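Print this article
E-mail this article

3.2 Surface condition and infiltration on the block-paved lanes

The second group of sites consists of lanes surfaced with concrete or clay blocks set on a sand bed. These were kept apart from the asphalt sites because water can enter a block surface only through its joints, and the state of the joints therefore matters more than the age of the surface as such. Of the 64 test points in the study, 38 fall in this group. The rest are on asphalt and are covered in Section 3.1.

Infiltration was measured with a single ring sealed to the pavement with plumber's putty. The ring was pre-wetted with a fixed volume, and the test volume was then poured while keeping the water level between two marks on the inside wall. Where the pre-wetting volume took longer than 16 minutes to drain, the point was recorded as sealed and no second pour was made. All tests were done in October, before the start of leaf clearing, and only after two dry days in a row. Points were placed along the center of the lane, along the wheel path, and along the edge next to the gutter or wall.

Joint fill was scored by hand on a four-step scale, from open sand (1) to fully clogged (4). The scale follows the one used in the earlier Simham survey, with one change: moss is scored separately. In the Simham data, moss and fine silt were grouped under the same step, and this made it hard to compare shaded and open lanes. Scores were given by two observers working apart. Where they differed by one step the higher score was kept, and where they differed by more the point was scored again by both together.

Block pattern was also noted. Most of the residential lanes have a herringbone bond, with stretcher bond limited to the footways and a few short dead ends. Figure 4 gives the general character of a herringbone lane with trees overhanging one side.

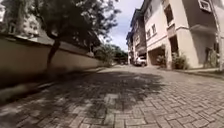
Figure 4. Residential lane with interlocking gray block paving in a herringbone-like pattern. Note the uneven blocks in the foreground.

Two results stand out. First, points on the wheel path drained more slowly than points on the center line at nearly every site, even where the joint fill scores were the same. We take this to be the effect of compaction in the bedding sand, although the bedding was not sampled directly. Second, edge points beneath trees had the widest spread of any class. Several were sealed, while others only a few meters away drained as fast as the best center points. Wiriya found a similar spread in the Jisine lanes and put it down to root growth, which lifts single blocks and opens the joints around them. Our data fit that account but cannot confirm it, as no blocks were taken up.

Slope had less effect than expected. When the 21 points on the steepest lanes are set aside, the relation between joint score and drainage time hardly changes. Gronow (personal communication) suggests that slope acts mainly on where silt settles, and that its effect is already carried by the joint score. The edge points at Humphreys lend some weight to this view — the clogged joints there lie almost wholly on the downhill side of the lane, where runoff slows before it reaches the inlet.

One source of error should be noted. On uneven surfaces the putty seal is hard to make tight, and water can leave the ring sideways over the chamfered edges of the blocks. A leak of this kind makes the surface seem more open than it is. Runs with a visible leak were dropped and repeated with the ring moved by one block length. Small leaks may have gone unseen, and the fastest readings in Table 5 should be treated with care for that reason.

The Fundar lanes were resurfaced between the first site visit and the test period. They are left out of the pooled figures and are reported on their own in Section 3.4.

Print this article
E-mail this article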